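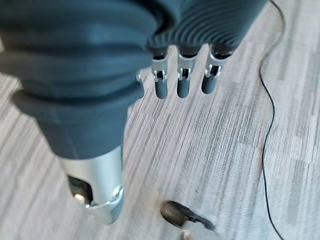
Soup swap is back in August

I know, I know, soup in August! But the Plaltside hall is free at 14:00 and my freezer is full, so we're doing it. Bring two quarts of anything you like, labeled please (I took home a mystery tub last year and it was gravy), and go home with two quarts of somebody else's. Gilang Tuhumury is making his corn chowder again and I plan to stand right next to it. The bus from Stestberg is the 183, and it stops by the side door. Lids that fit, everyone! Reply to me if you need a spare tub.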